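Choosing a Candle Mould: Notes for Members and Readers

Following the October workshop, several readers wrote to ask which moulds are suitable for a first batch of pillar candles. I have set out my recommendations below.

Polycarbonate moulds give the smoothest finish and the sharpest edges. They crack if dropped and should be stored upright. Silicone is more forgiving. The Keltenska cylinder, which I have used for three winters, releases cleanly without spray, although its seam leaves a faint line that must be trimmed with a warm knife. The Rarkeck version has a thicker wall and takes noticeably longer to cool.

Capacity is frequently misread. A mould listed at 600 millilitres does not require 600 grams of wax, as wax is lighter than water. Readers should fill the mould with water, measure it in a jug, dry the mould thoroughly and work from the supplier's conversion table.

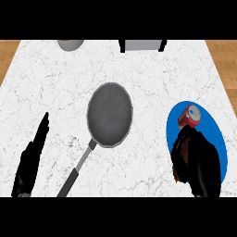 Wick size should be settled before any colour or fragrance is purchased. Floor Dijkstra, who led the Saturday session, advises burning one undyed test candle for each new diameter and keeping a written record of the result. My own records now run to 178 entries, and I still consult them.

Gitau Ndung'u has asked me to correct an earlier post. The Pellia pyramid mould is supplied without a base plate, and the plate must be ordered separately under part number 3718. I regret the error.

Questions regarding beeswax will be answered in a separate post. Comments on this one remain open.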